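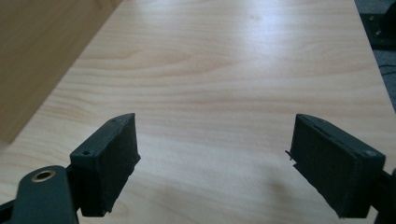 Oddsson two-finger gripper – review after seven months

I bought this gripper in February from a small dealer in Brodbridge, for 229 pounds. At our workshop in Nevotthorpe it is used for picking light parts from a table and putting them in a tray. I want to write mainly about the fault we had, as I did not find it in any other review.

First, the good side. The fingers are solid blocks and they are easy to remove. The arms move smoothly and I have no complaint about the noise.

The problem is the pads. After 1804 cycles by our counter, one finger stopped holding small parts in the same place each time. The part turned a little when the gripper closed, and two times it fell. I suspected the motor and lost a whole morning with the settings. Then my colleague Guadalupe Bañuelos looked at the fingers from near and found the edges of the pads fraying. On the right finger a thin strip was sticking out from the side, and it can come between the pad and the part.

There is also a safety matter. When the grip is lost, the controller gives no warning. It continues the movement as if the part is still there. For a plastic cap this is not serious, but I would not lift glass or anything heavy over a person's hands with it. Please switch off the power before you touch the pads – the manual says this only on the last page.

I wrote to the seller and Uthai Sangkhawat answered me the same afternoon. He sent new pads without charge, but he could not tell me how long they should last. I now check the edges every morning and write it in our book.

The older Brernora gripper we have is slower, but its pads are still good. Two stars from five for the pads, four for the rest.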